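회사 소개

플로스데일(Flosdale)은 로봇 학습용 동작 데이터를 수집하고 정제하여 공급하는 기업입니다. 가사, 급식, 소규모 물류 현장에서 로봇이 일상 물건을 다루려면 사람이 같은 작업을 어떻게 수행하는지 보여 주는 사례가 충분히 쌓여 있어야 합니다. 당사는 그 사례를 일정한 기준에 따라 만들고, 검수를 거쳐 연구기관과 제조사에 제공하고 있습니다.

당사의 업무는 수집, 검수, 공급의 세 부문으로 나뉩니다. 수집 부문은 원격 조작과 시뮬레이션을 병행합니다. 조작원은 실제 작업대에서 과제를 익힌 뒤 가상 환경에서 같은 과제를 반복하며, 팔의 관절값과 그리퍼의 개폐 상태, 여러 시점의 영상이 하나의 기록으로 저장됩니다. 현재 운영 중인 과제는 40종이며, 식기 정리와 조리대 정돈 과제가 큰 비중을 차지합니다. 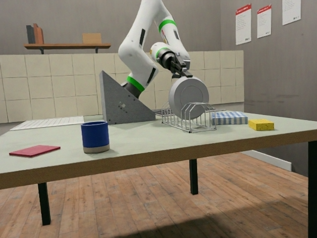 과제 하나는 시작 조건, 목표 상태, 허용 오차를 정한 과제서에서 출발합니다. 과제서에는 어떤 물건을 어디에 둘 것인지뿐 아니라, 과제와 관계없는 물건을 얼마나 섞어 배치할 것인지도 명시합니다. 학습 모델이 특정 배치에만 익숙해지는 것을 막기 위하여 물건의 위치와 각도, 조명, 카메라 시점은 회차마다 변경합니다. 조작원에게는 동작의 속도보다 일관성을 우선하도록 교육합니다.

대표이사 인사말

안녕하십니까. 플로스데일 대표이사 베르카이 으시크(Berkay Işık)입니다.

당사는 산업용 로봇의 교시 작업을 대행하던 작은 사무실에서 출발하였습니다. 당시 고객사의 요청은 대부분 정해진 위치에서 정해진 부품을 집는 일이었습니다. 이후 접시와 컵, 행주처럼 모양과 놓임새가 제각각인 물건을 다루고자 하는 문의가 늘었고, 좌표를 하나씩 입력하는 방식으로는 이에 응할 수 없다고 판단하여 사업의 중심을 데이터 수집으로 옮겼습니다.

좋은 사례를 모으는 일은 더디고 반복이 많습니다. 접시 한 장을 건조대에 세우는 동작에도 집는 지점, 기울이는 시점, 손을 놓는 높이에 따라 수많은 차이가 생깁니다. 당사는 그 차이를 지우지 않고 기록하며, 실패한 회차 또한 사유를 붙여 별도로 보관합니다. 앞으로도 고객과 연구자 여러분께서 출처와 조건을 분명히 확인하실 수 있는 데이터를 공급하겠습니다.

주요 데이터 및 사업

헨던(Hendon)은 당사의 대표 데이터 모음으로, 주방 작업을 주제로 합니다. 2/1/25 기준 검수를 마친 기록은 3,406건이며, 이 중 1,813건이 접시를 다루는 과제에 해당합니다. 각 기록에는 과제명, 회차 번호, 성공 여부, 물건 배치표가 함께 제공됩니다.
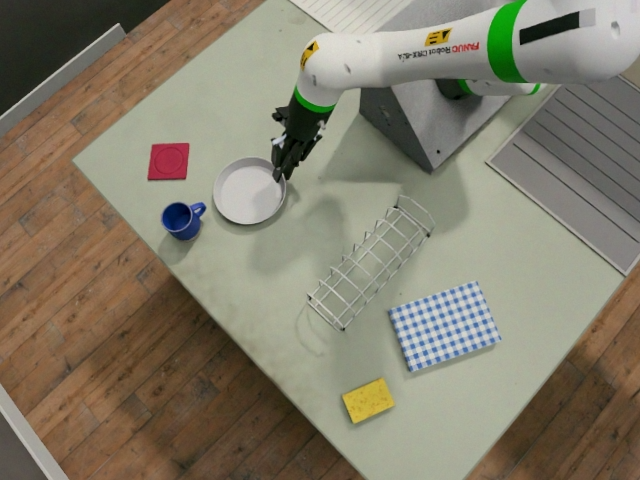

주방 작업 시뮬레이션 환경. 접시 가장자리에 놓인 그리퍼와 작업대 위의 철제 건조대, 컵, 수세미.

애넌(Annan)은 기록을 재생하고 구간별로 표시를 붙이는 사내 검수 도구입니다. 접근, 파지, 이동, 놓기의 각 구간을 검수원 두 명이 따로 표시하고, 판정이 서로 다를 경우 선임 검수원이 최종 결정합니다. 검수원은 본인이 조작한 기록을 검수할 수 없습니다.

토디아(Todia)는 대학 및 공공 연구실을 위한 공동 수집 사업입니다. 참여 기관이 과제서를 제안하면 당사가 환경 제작과 조작원 배정을 맡고, 결과물은 양측이 합의한 조건에 따라 이용합니다. 신규 과제 제안은 매년 7월에 접수합니다.

데이터 관리 원칙

모든 기록에는 수집 방식이 실물 조작인지 시뮬레이션인지 표기합니다. 조작원의 음성과 얼굴은 저장하지 않으며, 조작원의 이름은 내부 식별 번호로 대체합니다. 배포 후 오류가 확인된 기록은 정정 내역과 함께 갱신본을 제공하고, 이전 판본도 요청 시 열람하실 수 있습니다.

인재 채용

조작원과 검수원은 수시로 모집합니다. 로봇 관련 경력은 필수가 아니며, 입사 후 2주간 기본 조작과 과제서 작성법을 교육합니다. 교육 기간에도 정규 급여가 지급됩니다. 지원서와 데이터 이용 문의는 홈페이지의 문의 양식으로 접수하여 주시기 바랍니다.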